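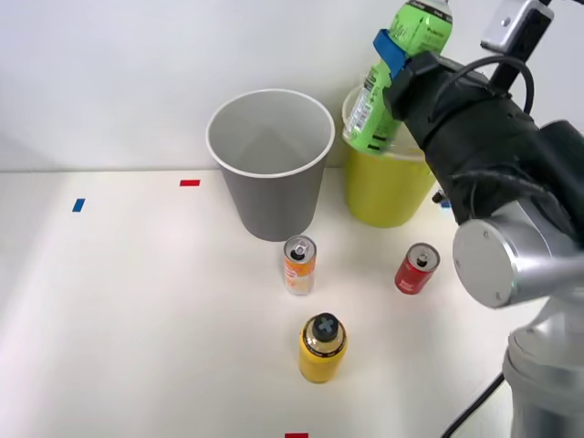

Green bottle over the yellow bin, cans still waiting.

Teaching the sorting task by hand

This page is for new people on the Porkgate project. You will record the arm while you move it with your own hands. Please read to the end before you switch on anything.

1. Put the two bins side by side near the wall. In our task bottles go to yellow and cans go to gray.

2. Stand the bottles and cans on the open part of the table. Leave space for the fingers between them. Change the places a little for every recording.

3. Start Plollus, choose "hand guide" and set the speed limit to 65 percent. The arm becomes light to push. If it feels heavy, stop and call Syahrul Osman.

4. Hold the arm below the black cover, never on the cable. Bring the gripper to the bottle from the side, then press the pedal to close.

5. Lift, go over the bin and wait 3 seconds before you open. I forgot this wait in January and had to repeat 10 recordings.

6. Go back to the start pose and press Save. One object is one recording.

Make 10 good recordings for each object. A recording with a dropped can should be deleted the same day.

Érica Evangelista, March 26, 2026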